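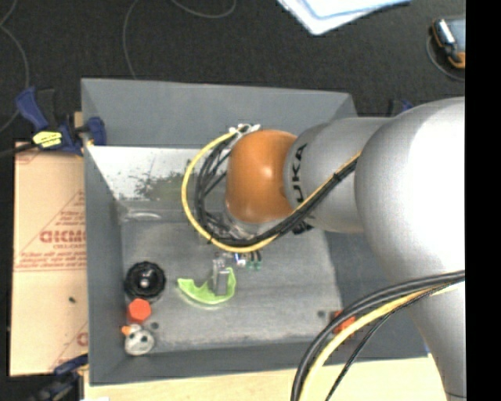
Packing and Sorting Assistant (part-time, afternoon shift)

Sekent is a small warehouse company. We receive mixed goods in bins, sort them, check them and pack them again for shops and for private customers. Our team has 11 people now and we would like to add two more before the end of July.

What you will do

Most of the shift you work with the grey bins. A bin comes to your table with different items inside, and you take the items out one by one, look at each one for damage, and put it in the right box. Some items are easy, like books or boxes with flat sides. Others have a strange shape and they roll or get stuck in a corner, so you need some patience and careful hands. When a bin is finished, you wipe it and put it back on the rack with the label to the front.

You will also:
– fold cartons and prepare the filling paper
– write the short return note when an item is broken
– help with the Friday count, together with Hongmei Tang, who is leading the afternoon shift

Who we are looking for

You don't need experience in a warehouse. We can teach the work in the first week. You should be able to stand for most of the shift and to lift up to 27 pounds. The English in our daily work is simple, but you must be able to read the labels and the safety sheets. Please wear closed shoes with a strong sole. Gloves we give you, in your size. Long hair must be tied and rings must be left in the locker.

Hours and pay

The shift is from 2 p.m. to 6:30 p.m., Monday to Friday, with one paid break. The pay is 19 dollars per hour during the first three months, and after this time we talk with you about a raise. There is free parking behind the building, and the bus stops in front of the gate. We have a kitchen with a microwave and a fridge – please put your name on your food.

How to apply

Send a short letter or just an email to Yu-na Jin at our office. Tell us where you worked before, if you worked, and from which day you can start. A photo is not necessary. If you have a certificate for pallet trucks, you can add a copy, but it is not a condition.

We invite people for a trial shift of two hours, and the trial shift is paid too. You will sort real bins with one of our colleagues next to you, and you can ask everything you want. We answer every application within 8 working days, also when the answer is no.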